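투명 물체 깊이 결손과 파지 궤적 재생: 11월 작업 메모

지난 글에서 시간 동기화까지 적고 멈췄으니 그다음부터 쓴다.

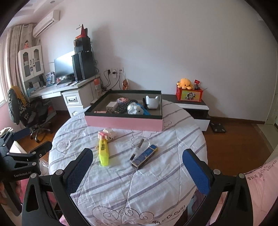
동기화를 고친 뒤에도 재생 성공률이 오르지 않았다. 핸드헬드 그리퍼로 기록한 궤적을 팔에 그대로 옮기면 손가락이 물체 옆면을 치거나, 닫히는 시점이 몇 프레임 늦었다. 처음에는 역기구학 쪽을 의심했다. 관절 한계 근처에서 해가 튀는 문제는 전부터 있었고, 로그에도 경고가 남아 있었다. 그런데 경고가 뜬 구간과 실패 구간을 겹쳐 보니 상관이 거의 없었다. 역기구학은 이번 글에서 빼도 된다.

데이터는 3,000개 에피소드다. 그중 검증용으로 121개를 떼어 두었고, 학습에는 한 번도 쓰지 않았다. 물체는 침구 위나 상자 안처럼 바닥이 무른 곳에 놓인 경우가 많다. 책상 위 데이터로만 튜닝한 파라미터가 여기서는 잘 안 맞는다. 평면 추정이 대표적이다. RANSAC으로 지지면을 하나 뽑고 그 위의 점을 물체로 보는 방식인데, 이불은 평면이 아니다. 주름의 높이가 펜 두께보다 큰 곳에서는 펜이 지지면에 흡수된다.

지지면 모델을 평면에서 높이맵으로 바꿨다. 격자 간격은 5mm, 각 칸의 값은 하위 분위수로 잡고 중앙값 필터를 한 번 돌린다. 계산량은 늘었지만 제어 루프 밖에서 도는 모듈이라 문제없다. 얇은 물체의 검출은 눈에 띄게 나아졌다. 대신 납작한 상자의 모서리가 이불에 파묻힌 경우 높이맵이 상자 쪽으로 끌려 올라간다. 분할 마스크로 물체 영역을 먼저 빼고 높이맵을 만들면 되는데, 마스크가 틀리면 오차가 그대로 넘어온다. 현재는 마스크를 3픽셀 팽창시켜서 쓴다. 좋은 해법은 아니다.

투명한 유리잔은 별개의 문제다. 깊이 카메라는 잔의 몸통을 통과해서 뒤쪽 천의 깊이를 반환하고, 테두리에서만 듬성듬성 값을 준다. 옆으로 누운 잔은 더 나쁘다. 곡면에서 굴절된 무늬가 스테레오 정합을 속여서 잔이 이불 아래로 꺼진 것처럼 나온다. 무늬 있는 천 위에서 특히 심했다.

시도한 것은 2가지다.

첫째, 깊이 보완 네트워크를 앞단에 붙였다. Huiling Qin이 Zerouali용으로 만들어 둔 모델을 가중치째 받아 왔다. 정지 이미지에서는 괜찮은데 연속 프레임에서 표면이 흔들린다. 프레임마다 독립적으로 추론하니 당연하다. 지수이동평균을 걸면 흔들림은 줄고 지연이 생긴다. 손목 카메라가 움직이는 동안의 평균은 좌표계를 맞춰서 내야 하고, 그러면 결국 자세 추정 오차가 섞인다.

둘째, 깊이를 포기하고 RGB 마스크와 그리퍼 자세만으로 접근 축을 정했다. 여러 시점의 마스크 윤곽을 교차시켜 대략의 부피를 얻는 고전적인 방법이다. 시점 변화가 충분하면 이쪽이 안정적이었다. 문제는 시연자가 물체로 곧장 다가가는 에피소드다. 시선 방향으로만 움직이면 교차 부피가 길쭉한 원뿔이 되고, 깊이 방향은 구속되지 않는다.

지금은 둘을 합쳤다. 교차 부피의 깊이 방향 분산이 임계값을 넘으면 보완된 깊이를 쓰고, 아니면 교차 부피를 쓴다. 설정은 이렇다.

support_model: heightmap
cell_size_mm: 5
mask_dilate_px: 3
transparent_fallback: hull_then_depth
hull_var_threshold: 0.8

임계값은 검증 세트가 아니라 학습 세트 일부에서 정했다. Murali Bhat이 코드 리뷰에서 이 부분을 물어서 적어 둔다. 검증용 121개 중 86개가 끝까지 재생되었다. 재생 성공의 기준은 물체를 들어 올린 상태로 2초 유지다. 상자 안으로 옮기는 단계는 포함하지 않는다.

남은 실패를 훑어보니 인식보다 닫힘 명령 쪽이 많다. 기록 장치의 손가락 개폐 폭과 로봇 그리퍼의 명령 폭을 선형으로 대응시켰는데, 패드가 눌리는 구간에서는 선형이 아니다. 기록에서는 폭이 더 줄지 않아도 사람은 힘을 더 주고 있다. 힘 신호가 없으니 폭만 보고는 구분이 안 된다. 접촉 시점 이후에 일정한 오프셋을 더 닫는 방식으로 때웠고, 가벼운 용기에서는 이것이 과하다.

Paloma Obi는 접촉 이후를 아예 임피던스 제어로 넘기자는 의견이다. 동의하지만 Stakeck의 드라이버가 위치 명령만 받는다. 전류 제한을 낮춰서 흉내 낼 수는 있다. 금요일에 드라이버 포크를 열어 보고, 명령 주기가 유지되는지부터 확인할 예정이다.

높이맵 모듈은 내부 저장소의 support 브랜치에 올렸다. 테스트는 아직 합성 데이터용밖에 없다.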